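## Part 2: Getting the Drotora on your body and into your day

Okay, the box is open, you've read Part 1 (or skimmed it, I won't check), and you've got a small round light logger, a clip, a wrist strap, a charging puck and a paper sleep diary in front of you. This part gets you from there to your first full night of data. I'm Nhi Lý, I look after the home kits, and I've worn one of these things for more nights than I'd like to admit.

Quick refresher on why we bother. Your body keeps a clock, and light is the main thing that sets it. Bright light in the morning tends to pull the clock earlier, and bright light late in the evening tends to push it later. Most of us are terrible at guessing how much light we really got on a given day. Indoor light feels bright to us, but an overcast sky beats almost any living room by a mile! The logger doesn't guess. It takes a reading every minute and also keeps track of movement, so that Part 3 can put your light and your sleep on the same chart.

You wear it for 22 days. Yes, that's a long time. Your clock doesn't shift much in one night, and we want to see your weekends as well as your workdays, a few times over.

### 2.1 First charge

1. Wipe the back of the logger with a dry cloth.
2. Plug the charging puck into any phone charger. A laptop port works too, just more slowly.
3. Set the logger on the puck with the lens facing up. The ring pulses amber.
4. Leave it alone for 90 minutes, even if the ring goes green before that. The green light is a bit of an optimist on the first charge.
5. Lift it off. You should get one short buzz.

**Note:** No buzz? Put it back, turn it a little until you feel the magnet grab, and give it another minute. I'd say half the "dead" loggers people call me about were sitting crooked.

**Caution:** Don't charge it on a bed, a couch or anything else soft. It gets warm.

### 2.2 Pairing with your phone

You only do this once, unless you change phones in the middle (please don't, if you can help it).

1. Install the Trendeck app and open it. Say yes to Bluetooth. Location can stay off.
2. Tap **Add logger**.
3. Type in the participant code from the card in your kit. It's letters only, so if you think you see a zero, it's the letter O.
4. Hold the logger against the back of the phone until it buzzes twice.
5. Check the time shown in the app against a clock you trust. If they don't match, stop here and fix your phone's time first, then start over from step 2.

Step 5 is the one I'd beg you to do. Kidus Alemneh, who draws most of our charts, once spent a whole afternoon on a participant who seemed to be getting full sunshine at three in the morning. The phone was still on vacation time. 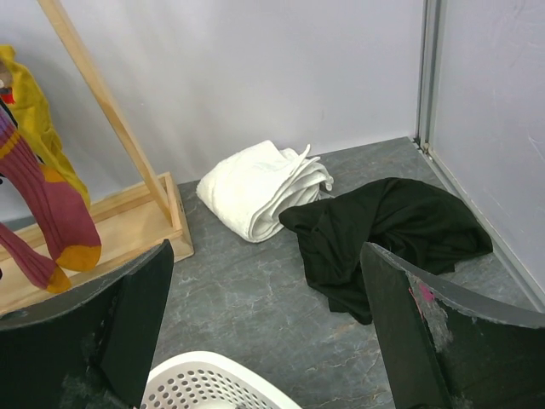 *White laundry basket, marbled gray floor.*

### 2.3 Where to wear it

We want the logger to see more or less what your eyes see. Your eyes are on the front of your head and pretty high up, so the best place is high on your chest, over your clothes, lens out. The clip is for daytime and the strap is for sleeping.

1. Clip it to a collar, a neckline, a jacket lapel or the strap of a bag that sits on the front of your shoulder.
2. Look in a mirror. Can you see the whole lens? Good.
3. When you put on a coat or a scarf, move the logger to the outside layer.
4. When you come in and take the coat off, move it back.
5. At bedtime, pop it out of the clip and into the strap, and wear it on the wrist you don't write with.

Steps 3 and 4 are where everybody slips, me included. I've left mine on a coat hook through an entire dinner. If it happens, write it in the diary with a rough time and carry on. A gap we know about is easy to handle.

**Note:** Long hair can cover the lens without you noticing. Clip it on the side where your hair doesn't fall, or tie it back if you normally would. I don't want you changing your hairstyle for me.

**Note:** Glasses, sunglasses and hats are all fine, so wear them as usual. There's a sunglasses box to tick in the diary.

### 2.4 Water, sweat and the washing

The logger handles rain and hand washing. It does not handle swimming, baths or the washing machine.

1. Take it off before a shower and put it down lens up, in the same room.
2. Put it back on when you're dressed.
3. Before any shirt or jacket goes in the wash, run your thumb along the collar and feel for the clip.
4. If the wrist strap gets sweaty, rinse it by hand with plain water and let it air-dry. You've got a spare in the kit.

**Caution:** A logger that has been through a wash may still light up and look okay. Don't trust it and don't charge it. Message us and we'll mail you a replacement, no scolding.
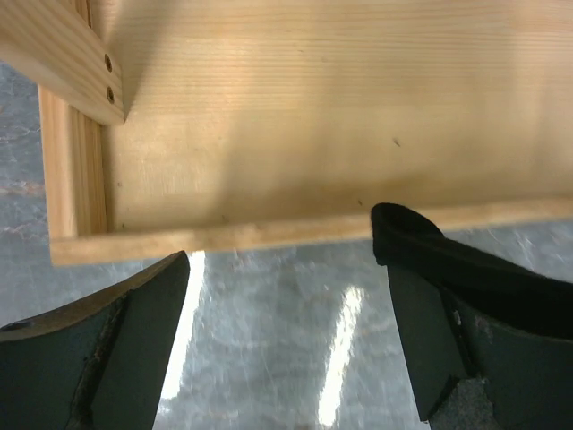 *Pale pine box, seen close.*

### 2.5 The practice day

Do one practice day before the real thing. It doesn't count, so you can mess it up as much as you like.

1. In the app, tap **Practice**.
2. Put the logger on when you get up and go about your day.
3. At some point go outdoors for ten minutes or so, then come back in.
4. In the evening, open **My day** and look at the curve.

You should see a big hump for the time outdoors and a low, wobbly line for the rest. People are often shocked by how low the indoor part is. Seo-ah Ki works at a desk by what she calls a sunny window, and her line barely got off the floor until she walked out for lunch. The scale on the left is logarithmic, by the way, meaning each step up is ten times brighter than the one below it. So a hump that looks modest can be a really huge difference!

If your line is flat all day, the lens was probably covered. If it's flat at the very bottom even when you were outdoors, try section 2.8.

### 2.6 Filling in the diary

The logger can tell that you were still, and it can tell that it was dark. It can't tell if you were asleep or lying there thinking about your taxes. That's why we still use paper.

Fill in one row each morning, before coffee if you can manage it:

- when you got into bed
- when you turned the light out and tried to sleep
- about how long it took to drop off
- any long wake-ups you remember
- when you woke for good, and when you got out of bed
- naps from the day before
- last caffeine from the day before, and what it was

Guesses are welcome. Please don't look at your phone during the night to get an exact wake-up time. The screen is light, the checking wakes you up more, and it makes for worse sleep *and* worse data. Marijke Desmet, who designed the diary, would happily take "woke up once, felt long" over any number of exact times.

Missed a morning? Leave the row blank and go on to the next one. Don't fill it in three days later from memory.

### 2.7 Starting for real

1. Charge the logger again the evening before.
2. In the app, tap **Start** and pick tomorrow.
3. Put the logger in the wrist strap and sleep with it on. Recording begins at noon that next day, but it's good to get used to it.
4. Each evening after that, put the logger on the puck while you eat, next to your plate if there's room. Twenty minutes keeps it topped up.
5. Open the app once every 2 days so it can pull the readings across.

About step 5. The logger holds 224 hours of readings, and then it starts writing over the oldest ones. That sounds like loads, and it is, until you go camping and forget. The app nags you a good while before it gets tight.

**Note:** If you cross time zones, don't touch any settings. Write the trip in the diary and let the phone sort itself out. Same goes for the clock change, if you happen to be doing this in the fall. We had a whole batch running at the end of October one year and it was fine.

**Caution:** Carry on with your normal life. Don't start a new bedtime, a light lamp or a melatonin habit just for the study. If your doctor tells you to change something, do what your doctor says and drop us a line.

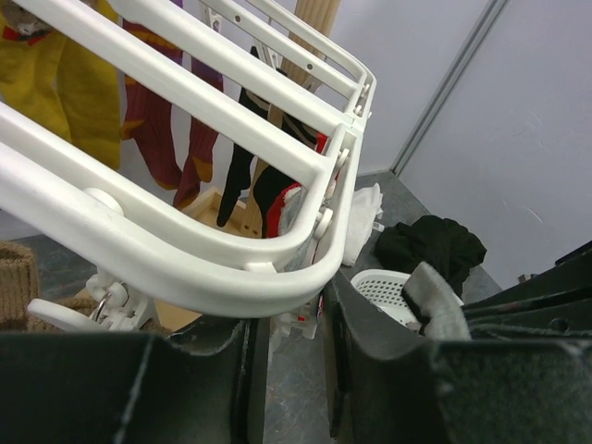 *White plastic drying rack, with clothes.*

### 2.8 When something's off

**The ring blinks red.** Low battery. Put it on the puck.

**The ring blinks blue and won't stop.** It's looking for your phone. Open the app, bring the two together, wait. If it's still blinking after a few minutes, restart the phone. Leave the logger itself alone, as a logger restart wipes whatever hasn't been pulled across yet.

**The light line sits at zero outdoors.** Clean the lens with a barely damp cloth. Sunscreen is the usual culprit, then makeup.

**The strap itches.** Switch wrists, loosen it one notch, and keep the skin under it dry. If you get a rash, take it off and stop. You can finish the study with the daytime clip alone, and Xuân Ông will set your account to day-only if you ask.

**The app says "Gap too long."** It wants to know what happened. Pick the closest answer. "Forgot" is a perfectly good answer and by far the most popular one.

**I lost the clip.** There's one more taped inside the lid of the kit, under the foam. A safety pin through the loop also works for a day or two.

**Everything has gone wrong and I'm annoyed.** Message us through **Help** in the app. Somebody at the Skamstead office reads those on working days from nine in the morning, and it's usually Xuân or me.

Next is Part 3, reading your light and sleep chart. Please leave that one until you've finished recording.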